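**Ticket 412 -- kit bras + pince Clollus, la prise glisse sur les objets lisses**
Produit : Clollus, kit d'établi, avec l'appli Lollow
Statut : en attente de réponse du support
Ouvert le : 23 juillet 2024

Bonjour l'équipe,

Je rouvre un ticket parce que le précédent a été clôturé automatiquement pendant que j'étais en congé (je n'ai pas vu passer le mail de relance, mea culpa). Le souci est toujours là, et j'ai plus de matière qu'en mai pour vous l'expliquer !

Pour resituer : je teste le Clollus pour notre petit atelier, avec l'idée d'en commander un deuxième si celui-ci me convainc. Globalement je suis plutôt content. Le bras est silencieux, l'appli Lollow démarre vite, et le mode guidage à la main est un vrai plaisir, on attrape le poignet, on emmène la pince où on veut et c'est enregistré. Là où ça coince, c'est la tenue des objets brillants et un peu lourds du nez.

## Le problème

Quand la pince saisit un objet lisse de forme irrégulière, Lollow affiche « prise confirmée », le bras monte, et quelque part pendant le déplacement l'objet pivote entre les doigts. Il ne tombe pas forcément. Il tourne, le nez pique vers le bas, et à la dépose il arrive de travers. Avec des objets souples ou en carton, rien à signaler.

Le journal de Lollow ne remonte aucune erreur. Pour lui tout va bien, ce qui est un peu vexant quand on est à côté en train de regarder le truc partir de biais.

## Ce que j'ai déjà essayé

1. **Redémarrage complet**, bras et appli, dans l'ordre de la notice. Aucun changement.

2. **Recalibrage de la pince à vide.** La procédure va au bout, voyant vert dans l'appli. J'ai recommencé 3 fois, même résultat, et la rotation revient dès le premier essai.

3. **Force de serrage.** Elle était au niveau 6 à la livraison, je l'ai montée cran par cran. Ça améliore un peu, mais au-delà d'un certain point le carton s'écrase, et comme le réglage est global (pas par objet, ou alors je n'ai pas trouvé le menu !) je suis revenu à 6. Si un réglage par objet existe, je veux bien le chemin exact dans les menus.

4. **Vitesse de déplacement.** J'étais à 100 % en mode production. En ralentissant franchement, la rotation se produit moins, mais elle n'a pas disparu -- et à cette allure-là le kit perd une bonne partie de son intérêt pour nous.

5. **Nettoyage des doigts** à l'alcool, puis séchage au chiffon. J'y croyais beaucoup, à celui-là. Raté.

6. **Essai sur la nappe imprimée**, avec un objet bien pénible : le rouge brillant à long nez, tenu par le corps, nez vers le centre du tissu. La boîte de mouchoirs bleue est restée posée à côté, et le boîtier à bouton rouge un peu plus loin.

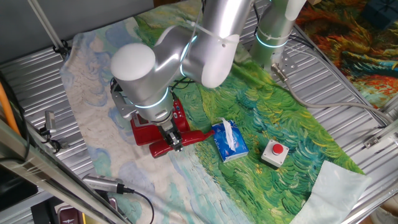

## Mes questions pour vous

- Est-ce que les doigts gris métal de ma pince sont bien les bons pour cet usage ? Votre catalogue mentionne un jeu de patins Suto à coller sur les doigts, « pour surfaces lisses ». Ils n'étaient pas dans mon carton et je ne sais pas s'ils sont compatibles avec ma version.
- Le point de prise proposé par Lollow tombe systématiquement au milieu de la silhouette de l'objet. Pour quelque chose qui a un nez long, le milieu de la silhouette et l'équilibre réel, ça fait deux... Peut-on décaler ce point à la main et garder le décalage en mémoire ?
- Le message « prise confirmée » se base sur quoi, au juste ? Si c'est seulement l'écartement des doigts, je comprends mieux pourquoi il ne voit rien.
- Y a-t-il un passage de câbles recommandé au niveau du poignet ? Les fils noirs descendent près de la platine de la pince et j'aimerais être sûr qu'ils ne tirent pas dessus pendant les rotations.

Deux remarques en passant, non urgentes. Le PDF français de la notice saute le chapitre sur les profils d'outil (le sommaire l'annonce, la page n'existe pas), j'ai dû aller lire la version anglaise. Et les anneaux lumineux cyan sur les articulations sont très jolis, mais je n'ai trouvé nulle part la liste des couleurs et de leur signification. Un petit tableau à imprimer me rendrait bien service !

## Suivi

**Réponse du support niveau 1 (copiée du portail)**
« Merci pour ce retour détaillé. Pouvez-vous désactiver l'option Pimentel dans les réglages avancés de Lollow, relancer un cycle et nous transmettre le journal complet ? »

**Ma réponse**
C'est fait. Pour ceux qui tomberaient sur ce ticket en cherchant la même chose : Pimentel, c'est le module de lissage de trajectoire, il est activé par défaut et se cache sous Réglages avancés > Mouvement. Sans lui, les départs sont plus secs mais l'objet tourne nettement moins au moment de la levée. Par contre la dépose est devenue brutale, je n'oserais pas laisser ça sur des pièces fragiles. Journal joint au ticket.

Donc on tient peut-être une piste, mais je ne considère pas le problème comme résolu. Il me faudrait soit un Pimentel réglable (là c'est tout ou rien), soit les patins Suto à l'essai. Je suis partant pour tester les deux, dites-moi simplement à quelle adresse passer la demande pour les patins, le formulaire de commande me réclame une référence que je n'ai pas.

Je laisse le ticket ouvert et je garde la configuration actuelle en attendant : force 6, Pimentel désactivé, vitesse réduite.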